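Fista wants our brackets. I'd wait
2024-05-02

The pitch for the Fista kit came to Hullham in October, and it was all about hands. Metal brackets, small strips, a blue tray, two arms to do the picking. Fine.

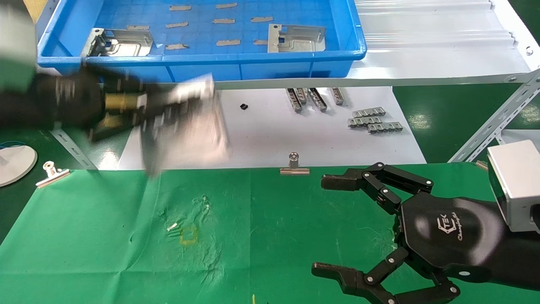 What the price leaves out

Skistport quotes 33 days to set up and 13 more to train. Add the evenings our own people would spend keeping the trays filled and the sums look thinner. I asked what happens when a strip lies crooked and was told the kit "adapts". How often? No answer.

Chmielewska, down the road, signed for 54 months. I wouldn't sign for 5. Lend us one for a winter, let it work through our worst bin of parts, and send the invoice afterwards.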